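Irinlow Water Damage Prevention Program
Progress report, second period
Prepared by Zuzana Vondráček for the program manager, Melur Teoh

1. Status

The work covers leak detection and automatic shutoff in the rental buildings at Irinlow. Installation is complete in the first building, Štěpánek House, and has started in the second. The budget is on plan. The schedule is two weeks behind in the second building, and the cause is given in section 3.

The grant covers 50 apartments. Each one receives a shutoff valve on the cold supply, a floor sensor under the kitchen sink, and a floor sensor behind the washing machine where the tenant has one. Apartments with a dishwasher also get a drip tray with a raised front lip. The controllers are the Wesus model approved in the first period.

2. Work completed

All valves in Štěpánek House are in and have been cycled by hand and from the controller. Closing time was measured at the tap, with the kitchen faucet fully open. The longest closing time recorded was 8 seconds, on a ground floor unit at the end of the riser. The contract allows 10.

Floor sensors were tested with a measured amount of tap water poured at the lowest point of the cabinet base. Two sensors did not report on the first pour. In both cases the cabinet base sloped away from the sensor and the water ran to the back corner. The sensors were moved to that corner and passed on the second pour. Vratislav Skála has changed the installation sheet so that the fitter checks the slope with a level before fixing the sensor.
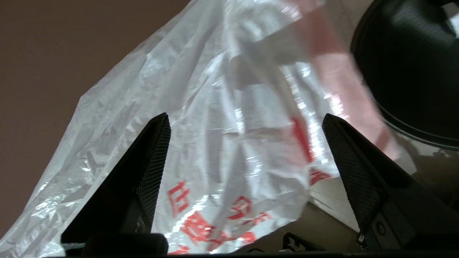

The old flexible supply hoses were replaced at the same visit. This was not in the original scope but had been agreed as an option. Several hoses had corroded crimps, and one had been joined with a garden hose coupling. The replaced hoses were logged by apartment and discarded. Hose stock for the second building has been ordered at the same unit price.

3. Second building

Work in the second building began in September. The delay comes from the riser valves. The drawings show a ball valve on each floor, and on the upper floors these turned out to be old gate valves that no longer close fully. A shutoff valve cannot be fitted safely on a branch that cannot be isolated, so the whole riser has to be drained for each group of apartments. Draining and refilling takes most of a morning. Tenants get written notice, and the water is back on by 2 p.m.

Eduard Slanina proposed replacing the gate valves while each riser is drained. The added labor is small because the plumber is already on site, and the parts can be paid from the contingency line. I recommend this and ask for approval in section 6.

4. Controller software and alerts

Alerts go to the building office during the day and to the on-call number at night. During the period the system sent 12 alerts from Štěpánek House. Three were real leaks: a loose trap nut, a failed dishwasher inlet and an overfilled mop bucket, which we count as real for the purpose of sensor performance. The rest were condensation or low battery messages. The low battery threshold was set too high at the factory and has been lowered on all units.
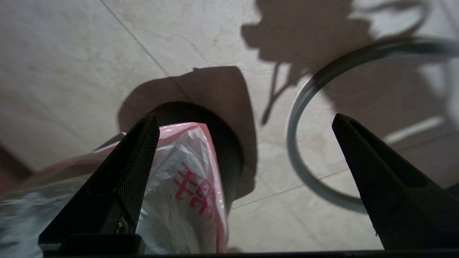 Yeshi Mamo has written a short guide for tenants on how to reopen the valve after an alert. The first version assumed that the tenant knew where the controller was. The current version starts with the location — inside the hall closet, left of the fuse box — and then gives the button sequence. It will be reprinted for the second building, where the controller is in the kitchen.

5. Budget

Spending is within the approved lines. Valves and controllers came in slightly under the estimate, and hoses slightly over. The contingency line stands at 1000 euros after the drip trays were changed to a deeper pattern. Veren, the plumbing contractor, has invoiced for Štěpánek House in full, less the retention. The retention is payable after the recheck of sensor batteries.

6. Decisions requested

Approval to replace the gate valves in the second building from contingency, as described in section 3.

Approval to move the completion date for the second building back by two weeks.

Confirmation that the recheck of Štěpánek House may be done by our own staff, with Veren present only for the valve test.

7. Next period

Drain and refit the remaining risers. Fit sensors and trays floor by floor, starting at the top. Issue the revised tenant guide. Collect meter readings from both buildings so that the final report can compare overnight flow before and after installation. The reading sheets are with Yeshi Mamo, and copies can be sent on request.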